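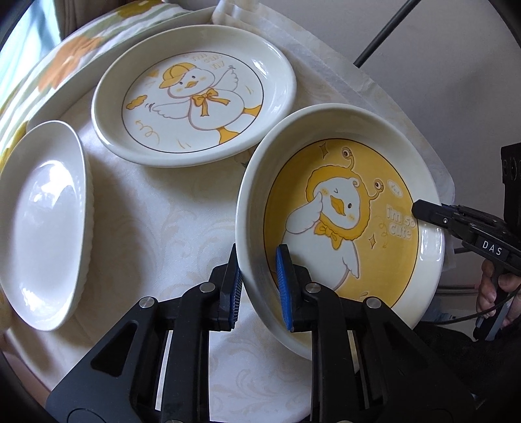
Lina Srour told me I'd be sending it back within a fortnight. Her exact words were that nobody over the age of thirty needs a slow cooker with a timer that talks to you in beeps, and that a heavy pan with a lid in a low oven does the same job. She has a point about the beeps. I've still got the thing though, and I've used it far more than I thought I would, so I'm finally writing it up.

Slow cooker review: the Petutska 47
July 2021, by Gediminas Lukoševičius

I bought mine in April from the kitchen shop in Osstead, the one up the steps past the bank. It was in the sale (nearly half off!) and I'd gone in for a potato peeler. The 47 is the middle one of the range. The smaller model looked a bit mean for four people and the big one wouldn't have gone in any cupboard I own.

First the good stuff. The pot lifts out, and it has proper handles you can get hold of with oven gloves on, which my old one didn't. The old one had two little nubs and I lost a whole lamb stew over the hob that way. This one is heavy but it sits level, and the lid has a rubber edge so it doesn't rattle all afternoon. You can brown your meat in the same pot as long as you're on gas. I do onions first, then the meat, then everything goes in with 300 ml of stock and I leave it alone. The book tells you to use 200 ml more than that for beef and I'd ignore it completely, you end up with soup.

Low is properly low. I've had shin of beef in there all day while I was over at my sister's in Lorkirden and came home to something you could eat with a spoon. Beans come out lovely too (soak them and boil them hard in a saucepan first, please, especially kidney beans). Rice pudding was a surprise success, nice and thick, though it did catch a bit round the sides the first time and I stir it halfway through now.

Now the grumbles. The timer. Oh, the timer! It beeps when you switch it on, it beeps when you change anything, and when it's done it beeps five times and then does it all again a bit later in case you were asleep. I can't find any way of turning it off and the booklet doesn't mention it. You also can't set half hours on High, only whole ones, so a dish that wants three and a half gets four or it gets you standing there. And the flex is short. Mine only reaches one socket, so the kettle has had to move along.

Cleaning is fine. I fill the pot with warm water and a squirt of washing-up liquid and leave it while we eat. It says dishwasher safe but it takes up the whole bottom rack, so I've never bothered. The outside marks easily and wants a wipe every time.

Before this I had a Rawashdeh, which did me 18 years and only went because the knob snapped. I'd have bought another but they've stopped doing the plain one with the dial. I do miss that dial. If the Petutska lasts half as long I'll be happy enough, and there's a two-year guarantee, although you have to post the card off yourself and mine sat behind the bread bin for weeks.

Would I buy it again? At the sale price yes, at full price I'd want to hear the beep in the shop first. Lina came round for the beef, by the way, and had seconds, and still says her pan does it better. She's bringing the pan next time.

Contact | © Gediminas Lukoševičius | Back to top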